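The case for fewer, slower demonstrations

Posted June 2025

Most arguments about teaching robots household work are arguments about volume. A team announces so many hours of remote control, another team announces more, and the quality of what was recorded gets a sentence at the end. I have spent the past year on laundry tasks at Eltevora, and I think the order of those priorities is wrong.

Cloth is where this shows most clearly. A rigid part has a pose, and an operator who puts the hand in a slightly wrong place can usually correct it. A gray cloth held between two hands in front of a washer has no pose worth the name. Its shape depends on where each hand took hold, how far apart the hands are and how fast they last moved. An operator in a hurry closes on whatever fabric is nearest and sorts it out later. The recording then contains a grasp, a correction and a second correction, and the policy learns all of it as the task. 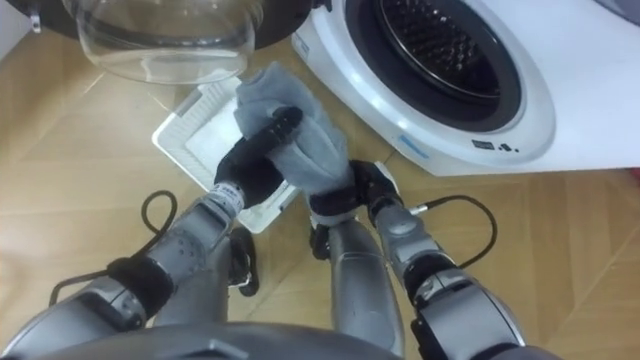 What the operator knows and the log does not

Remote control gives the operator the robot's view and takes away nearly everything else. On our Mostyn rig there is no force feedback to the fingers. People compensate by looking longer, and the pauses end up in the data. We used to trim them. I now think that was a mistake – a pause before a grasp is often the only sign in the log that a decision was made.

Guiding the arms by hand has the opposite problem. The person feels the cloth drag on the door seal and eases off without thinking, so the motion is good. But the person is also standing next to the machine, using their own eyes, and may rely on something the robot's cameras will never show. A policy trained on those motions is being asked to reproduce decisions based on evidence it lacks. For that reason I prefer remote control for anything near the drum, even though it is slower and operators dislike it. 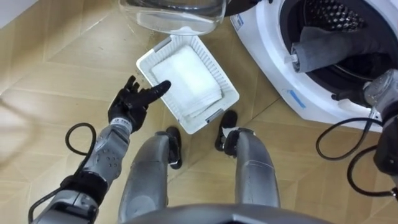
The usual objection is that a large enough set averages out poor habits. It may, where the habits differ from person to person. Ours did not. In October we compared 200 quick demonstrations with 60 slow ones, all from the same 6 operators, and the quick set was remarkably uniform in its faults. Everyone reached too deep, and everyone let go before the cloth had cleared the basket rim. The policy trained on the slow set did better in our trials. I would not build a theory on one comparison, but it was enough to change how we schedule sessions.

We now stop after 30 minutes at the controls. Operators write one line per attempt saying what they meant to do, and we keep that line with the recording. Sevis, the tool we use for review, was built to sort attempts by outcome, and we had to add a field for intent. The Jarkine format has no place for it either, so it travels in a separate text file.

I would like to see intent recorded as routinely as joint angles are. It costs a few seconds per attempt, and it lets a reviewer separate a bad plan from a good plan carried out badly. Those two cases call for different changes to the training set, and the joint data alone will not tell you which one you have.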